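Lob des langen Abendessens

Meine Großmutter stellte um sechs den Topf auf den Tisch, und wer um neun noch dasaß, der hatte es richtig gemacht. So bin ich groß geworden, und vielleicht bin ich deshalb ein bisschen befangen, wenn ich hier für das lange Abendessen eintrete (meine Kinder würden sagen: sehr befangen). Aber ich finde wirklich, dass wir uns da etwas abgewöhnen, das wir später vermissen werden.

Neulich war ich bei Isla Ashby eingeladen, einer alten Freundin aus Steldale, die seit zwölf Jahren in unserer Straße wohnt und noch immer für doppelt so viele Leute kocht, wie kommen. Es gab Linsen, dazu Brot und einen Salat, den ihr Schwager mitgebracht hatte. Nichts Besonderes also. Und trotzdem saßen wir, bis die Kerzen herunter waren, und redeten über Mieten, über eine missglückte Fahrt ans Meer und sehr lange über die Frage, ob man Linsen einweichen muss. Ich bin dafür, Isla ist dagegen, und wir sind in dieser Sache keinen Schritt weitergekommen.
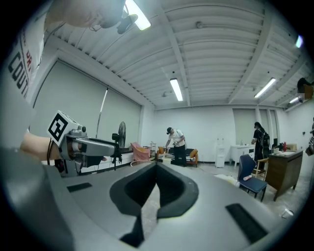
Bei den meisten Leuten, die ich kenne, dauert das Abendessen unter der Woche kaum länger als das Abräumen. Ich kann das gut verstehen, wir haben selbst solche Jahre gehabt, mit Fußballtraining und Elternabend und einem Chef, der gern gegen halb acht noch anrief. Man isst dann eben im Stehen, einer nach dem anderen, und ist froh, wenn alle satt sind. Niemand soll sich deswegen schämen!

Nur möchte ich dafür werben, wenigstens einen Abend in der Woche freizuhalten. Etwa 90 Minuten genügen schon, und gekocht werden muss dafür auch nicht groß, Pellkartoffeln mit Quark tun es vollkommen. Wichtig ist mir, dass keiner aufsteht, sobald sein Teller leer ist. Die guten Geschichten kommen nämlich meistens erst, wenn alle schon fertig sind und jemand gedankenverloren an der Brotrinde knabbert. Von der ersten Liebe meines Vaters habe ich an so einem Abend erfahren, zwischen Käse und Apfel, und meine Mutter hat dazu sehr herzlich gelacht.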